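Home Threads Saved About

Thread by the Sutstead kitchen account
Feb 9, 2018 · 3 min read

1/ We cleared out our kitchen over the winter and I kept notes on what it took. Posting them in case anybody else in Sutstead is looking at a similar job. It's a small kitchen in an old house on Maslow Street.

2/ I started with the pantry. I took everything out and put it on the floor before deciding on any of it. If you go shelf by shelf you just move the same cans up and down.

3/ Flour, rice and sugar went into jars. I write the date on the bottom with a grease pencil. It wipes off with a damp rag when you refill the jar.

4/ Spices. I had four jars of cumin. I put them all into one and threw out the oldest paprika, which had no smell left.

5/ The shelves came from Zürcher, the hardware store by the bridge. 149 dollars for the set with brackets. They cut them to length while I waited. I sanded the ends at home and put on two coats of oil.

6/ Find the studs before you buy brackets. Ours are not evenly spaced and I had to go back and exchange one pair.

7/ Counters next. My rule is that a thing stays out if it gets used every day. Everything else has to go in a cabinet or leave the house. The stand mixer went in a cabinet. I have used it twice since and carrying it is fine. 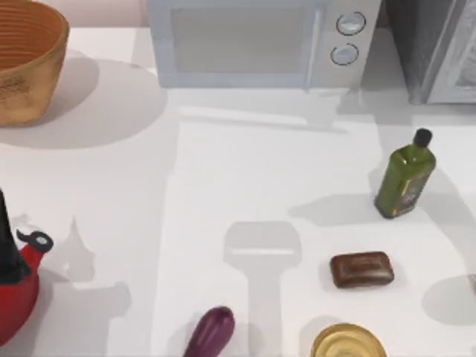
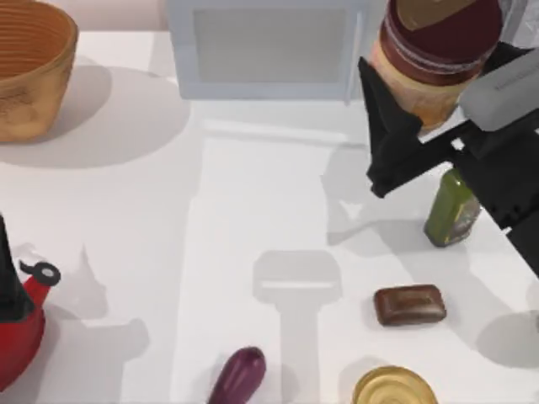

8/ The junk drawer took longer than the pantry. Batteries, twine, takeout menus, keys to locks we don't own anymore. I kept the twine.

9/ Pot lids go on edge in a dish rack inside the lower cabinet. I tried the kind of rack that screws to the door and the door wouldn't close.

10/ Someone asked about cost. We got a quote from Bimaner for a full refit and it was 2245 dollars before the plumbing. I spent a lot less doing only shelves, jars and paint. The old sink stays — it's scratched but it drains.

11/ Paint was one gallon of eggshell white. I washed the walls first with dish soap and let them dry overnight. There was more grease over the stove than I expected, so I washed that part again.

12/ Donations. The church hall takes dishes and small appliances if the cords are good. They don't take knives. The thrift store took the knives wrapped in newspaper.

13/ The whole thing took about 40 hours, spread over evenings. The painting was the quick part. Most of it was sorting.

14/ Things I'd change. I'd put the shelf over the sink a few inches higher. The tall glasses don't fit under it, so they live with the mugs now.

15/ I plan to do the cellar stairs in July when it's dry enough to leave the back door open. Same method — everything out first. I still need to find a rail that fits.

Contact · © 2018 · Back to top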